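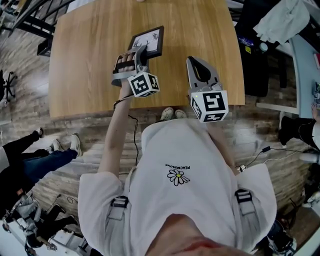 How often do the hand-held grippers need to be looked over?
At the start of every shift, and again whenever one has been dropped or its cable has been pulled.

The question came from our group and the answer from Ritva Saarela, who runs the teaching cell at Vuorinen in Werkdale. We visited on 31/01/2024, a party of 13 from the Hodport maintenance group. Most of us look after packaging lines, so this was new equipment to nearly everyone.

The cell is one table and the floor next to it. An operator wears a harness with a strap over each shoulder and works with a grey gripper in each hand. The task during our visit was handling a small picture frame on the tabletop. The left gripper had the frame pinched in its jaws and tilted up a little at one end, while the right one was held open near the edge of the table. The rest of the tabletop is kept clear. Saarela is strict on that point and said that stray objects spoil more sessions than broken parts do.

Each gripper carries a white cube below the jaws with black square markers on its faces. These are what the tracking software looks for. The faces are wiped with a dry cloth and never with solvent, which lifted the print on an early set. If a corner of a marker is scuffed, the whole cube is changed. It takes 8 minutes with the check afterward, and two spare cubes are kept in a drawer.

The black pads inside the jaws are the part that wears. They are looked at for shine and for loose edges, and both pads on a gripper are replaced together. Vuorinen used to buy them from Zorell and now cuts its own from sheet. I asked whether the home-cut ones last as long. They don't, but they cost far less and nobody waits for a delivery.

Cables were the longest part of the talk. A thin black one leaves the left wrist and loops down over the floor, and there are more on the planks to the right of the table. Saarela checks the wrist end by bending it gently while a second person watches the signal. Last August they had a fault that came and went for 20 days before it was traced to a strained plug. The cable now gets a slack loop at the wrist, and the harness buckles are set before anything is plugged in.

Faults go in a paper log. We were shown several pages and the entries were short: date, left or right, part changed, initials. Our own line log could stand to be that brief.

Parking is behind the building. Anyone going on the next visit should bring flat shoes and allow extra time at the front desk.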